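Good books about ice hockey for someone who only knows the rules?

Posted by Heserach

I went to my first live match on a Tuesday in April and I'm completely hooked! I'd like to read some players' life stories over the summer, but I get lost when the writing is all tactics. Nothing over 40 chapters please, I'm a slow reader. Memoirs or biographies both fine.

Mösli

Oh, you're in for a treat! Start with memoirs by players who weren't stars — the fourth-line lads and backup goalies. They write about bus trips, bad digs and getting sent down, and you pick up the game as you go. I've got 8 on my shelf and the best are the ones where the player talks about home as much as the rink. Try the library sale too, I got a lovely hardback there last month.
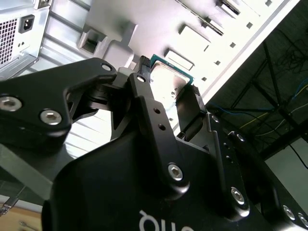

A processor going into the case

Do look for books with a co-writer named on the cover. In my experience they're easier to follow, and the big matches are told from the bench, so you feel the nerves without needing a diagram.

Grerketti

Second the goalies. They're all a bit odd and it makes for great reading.

Podo

I'd go for a junior hockey book first. Small towns, teenagers living with host families, crowds of roughly 4000 going mad — wonderful stuff! Skip the first 100 pages if it's all family tree, you can always come back to them.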